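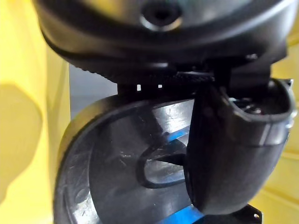
*Moulded black plastic, with soft reflections along the curves and a small screw head near the lower edge.*

# How to clean dull black plastic (before you pay for a miracle)

Updated October 2025

Most of what is sold as plastic restorer is oil in a nice bottle. It makes the surface dark and shiny for a while, dust sticks to it, and you buy another bottle. I've used Drusham Black Again on car trim, a garden chair and the lid of a compost bin. The bin lid looked lovely until it rained.

The listing had 1,128 reviews when I bought mine. Plenty of them had clearly been written the same afternoon the parcel came, so I'd ignore the stars and look for anyone who came back after a winter.

## What you need

- Washing-up liquid and warm water
- Two microfibre cloths, one kept dry
- A soft toothbrush
- 70% isopropyl alcohol
- A sheet of 600 grit wet-and-dry paper, only if the surface is rough

## Wash it first

Unplug anything electrical and leave the wet methods for parts you can take off. Wipe the loose dust away dry, then wash with a damp cloth and a little washing-up liquid. Work the toothbrush along ribs and seams. Rinse with a clean damp cloth and let the part dry fully before you judge the colour. A good half of the "faded" plastic people show me is just dirty, or still wearing the last lot of restorer.

Greasy patches can have a wipe of the alcohol. Try it somewhere hidden first. Clear plastics may craze, and some painted finishes come off on the cloth, whatever the label says about being safe on all surfaces.

## Large curved pieces

Take these off if the fixings allow it. Washing a big panel in place means dirty water running behind it and a streak down the middle next morning. Support it at both sides when you lift it away, and put it face up on an old towel. Wash from the top edge down and change the water when it turns grey.

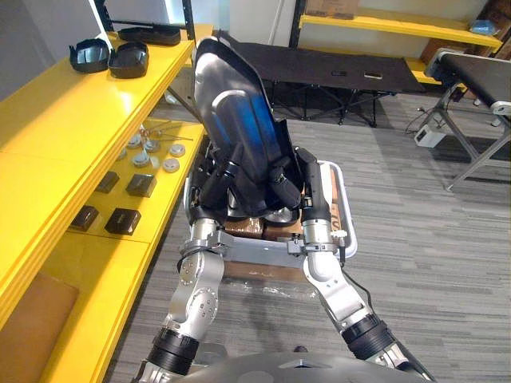

<small>Photo: Fladaro / Sevdale</small>

Dry the back as well. Water sits in the clips and drips out over your clean work once you turn the thing upright.

## Should you sand it?

Probably not. Sanding takes off the moulded grain, and you can't put that back. If the face is chalky and you've already decided you would replace it anyway, wet the paper, go lightly in one direction and stop as soon as the chalk has gone. You'll be left with a flat, even grey that will need paint.

## And the heat gun?

The videos are impressive. They also tend to end a few seconds after the colour comes back. I did one bumper corner in April and it went a fine deep black, then started greying again before the summer was out. I also put a dip in it that I can feel with my thumb. If you must, use the low setting and keep the gun moving.

## If you still want a restorer

Buy the smallest bottle. Do one half of the part, leave the other half alone, and wash both as normal for 26 days. If you can't tell which half you treated, save your money. Wear gloves, and don't use it on steering wheels, pedals or anything you need to grip.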